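Progress report to the Stostine Fund
02/01/2023
Ondis project: gathering examples for two-armed sorting

First of all, thank you for your patience over the last stretch. We know the autumn note was rather thin, and we are very glad to have something fuller to send you this time.

The collection now stands at 3229 accepted examples, with a further 400 waiting to be checked. Each is a complete run, steered by one of our operators from start to finish, and we keep the clumsy ones too so long as the pieces end up where they should. The Gallberg bench is doing most of the work at present, while the one at Matos is being rewired and should be back with us in February.

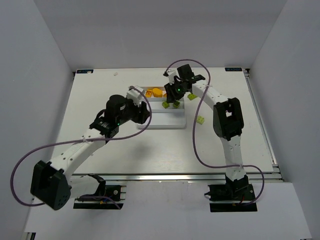 Sorting by colour is the task we have given most of our hours to since the last report, and it has been slower going than we promised you. The trouble is seldom the colour itself. With both arms working over one shallow tray, the operator has to think about which gripper goes in first, and a piece in the back compartment, like the orange ones, can easily be hidden behind a gripper just when the model most needs to see it. Green blocks lying close together, or left out on the table beside the tray, call for a different approach again, and we have asked for more runs that begin that way.

Checking is the other place where time goes. It took 18 days to clear the previous batch – longer than we would like – and we have since rewritten the labelling notes so that two checkers are less likely to disagree about what counts as a finished run.

Our next step is a first round of training on the accepted set, and we hope to send you the early results along with the spending summary.

With warm thanks from all of us at Ondis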